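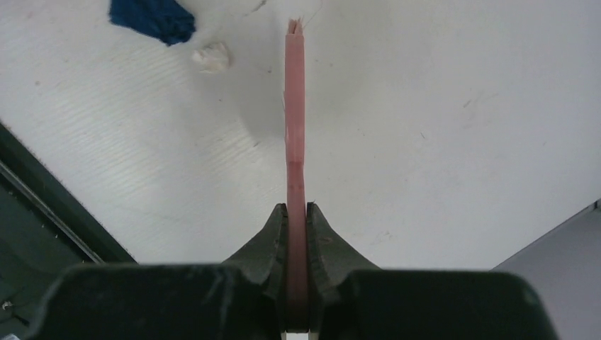
My grandmother kept her ribbon in a cookie tin, wound on scraps of cardboard, and when the tin came down from the shelf in August it meant the county fair was close and somebody's jam needed dressing up. I thought about that tin the whole drive out to Kaczorowski, the old dry goods store in Prerka that still sells ribbon by the yard, cut at the counter while you wait (and you will wait, so bring a list and a little patience).

The store opened in its present building in 1947, or maybe a year later, depending on which side of the family you ask. There are 347 drawers behind the counter, each with a brass pull and a snip of ribbon tacked to the front, and they are arranged by color in an order that made sense to someone long ago. Grosgrain lives near the window. Velvet is up high, so you have to ask for the ladder, and I always feel a bit guilty asking.

What surprised me was how busy it gets by 2 in the afternoon! Quilters, mostly, and parents with a recital coming, and one young man buying seven yards of yellow satin for his sister's bicycle. The last big change came in 2000, when the store finally bought a new register, and people in town are still talking it over.

I went in for hat trim and came out with two paper bags, a pattern for a pincushion, and directions to a pie counter down the road in Hundix. The pie was peach, and I ate it in the car with the bags on my lap.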